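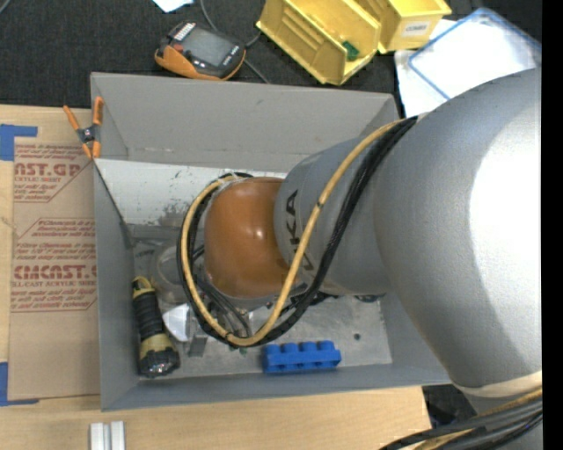
The picking cell at Tronora, with the cable loop on the arm and the grey bin on its wooden table.

Home | Visits | Workshop notes | Contact

On Thursday I could visit the workshop of Tronora together with Divya Achari. I wanted mostly to see how they look after the cables on their picking cell, as at Flotis we have had much trouble with ours.

Geert Groen received us and went directly to the arm. The yellow-tan cable and the black ones in braided sleeving run outside along the arm, and then make a loop under the orange-brown joint cover. This loop is the part he checks first. If it is too short, it pulls at the fittings when the wrist turns; if it is too long, it catches on the bin. He has moved the tie on the yellow cable 3 times before he was satisfied. The sleeving he replaces every seven weeks, also when it still looks good – I found this a bit early, but he showed us an old piece from the spring and I understood.

The bin is scratched from long use, and Geert does not mind it. He clamps a white panel at the back with a spring clamp, so he can change it without tools. The objects inside are mixed on purpose: a flashlight, a blue block, a small metal block, some clear plastic. Transparent parts are the most difficult for them, and their score there is still under 80 percent.

The counter showed 1,977 picks since the last service. Ikhsan Wibisono writes this number in a paper notebook, with the hour and any strange noise. We will copy this habit.

I asked about spare hoses. They order them from Van Acker, cut to length, and delivery takes around two weeks. Divya has the part list and will send it to Siebe.

Next visit is planned in September, when they change the gripper seals.

Contact: Hilde De Haan, Flotis | © Flotis | Back to top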